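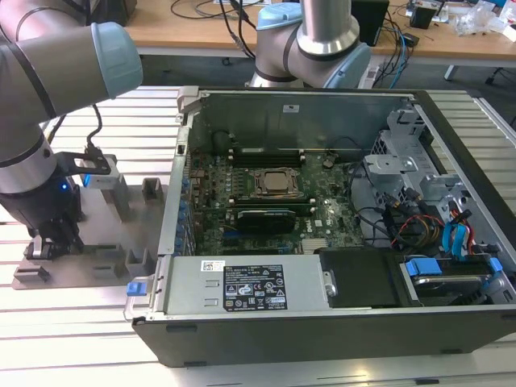 From: Kam-wah Chiu
To: refurb list
Date: 26/01/2024
Subject: Re: [refurb] Old Dell towers from Gresska

Replying to the whole list, as two other people have written to me with much the same question.

On 23/01 the Vemwood branch wrote:

> We have picked up the Dell towers from the Gresska office clear-out
> and have them on the shelf at Vemwood. Before we open any more of them,
> can someone tell us what is worth keeping and what goes straight
> to scrap? Last time we pulled everything apart and ended up with
> a tub of loose parts that no one could match up again. Also, do
> we need to do anything about the processors, or do they stay on
> the boards?
>
> We have one bench free until the end of the month.

Keep the towers whole wherever you can. A case with its own power supply, board and drive cage is much easier to pass on than the same parts in a tub. The Dell supplies are not always a straight swap with a standard one, so a supply that leaves its case should have the asset number written on masking tape and stuck to it. Don't cover the maker's label. We need to be able to read the code on it later.

My order for each machine is this. Unplug it, hold the power button in for a few seconds, lay it on its side and take the panel off. Write down what is in the memory slots before you touch anything. Plenty of office machines come in with a single module fitted and the other slots bare, and it's handy to know that at the start. Then take the hard drive out on its rails. The blue plastic rails stay with the case. We lost 14 pairs last July by leaving them on drives that went off to be wiped, and I am still getting asked for them.

Drives go in the grey crate for Kiker, who do the wiping. Nothing with a drive in it leaves the building, even if someone tells you it has been cleared already.

On the processors – leave them in the socket with the bracket closed. If the heatsink has to come off, clean the old paste from the metal top with isopropyl and a lint-free cloth, and keep the heatsink with the machine it came from. Please don't stack heatsinks on top of each other, as the fins bend. Fresh paste goes on when the machine is put back together and not before.

Have a look at the capacitors while the board is in front of you. Any with a domed top or brown crust around the base and the whole board goes in the scrap bin. It isn't worth our time to recap them. Dust is fine. Take the tower outside and use the small blower, holding the fan still with a finger.

Cables are the one thing I would be stricter about. Leave the SATA and power leads plugged in at the board end and tuck them below the drive cage. If you find a spare, it goes in the bag marked Fung, where the other spares are.

I have a line for each machine in the parts sheet, starting at number 1854. Fill in the memory, the supply code and whether the drive is out. Leave the last column alone, it works itself out from the others.

I can bring over 4 rolls of tape and a second screwdriver set if you are short. Let me know by reply to the list.

Kam-wah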